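Workshop Tips: When the Hand Stalls at the Bin Rack

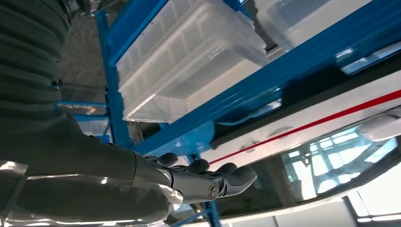
Robot hand and foil-like forearm wrap beside the blue rack, clear bins on the shelf.

Our Clerus hand stopped with a finger overload in June while pulling parts bins. The wrap had crept toward the wrist and was binding the joint at full bend. The controller kept retrying and tripped after 8 attempts.

Before touching the arm, press the stop, switch off at the wall and lock the plug. A stalled finger can spring open when power returns.

Trim the wrap well back from the wrist joint. Press down loose edges.

Check the bellows sleeve for splits between the folds. Replace it every 2,000 hours.

Turn each finger pivot by hand. If one drags, clean it with a dry brush. No spray oil.

Keep each bin under 700 grams and set the retry limit to 4.

Run one slow cycle with an empty bin before going back to full speed. If the fault comes back, leave the arm off and check the cable at the wrist.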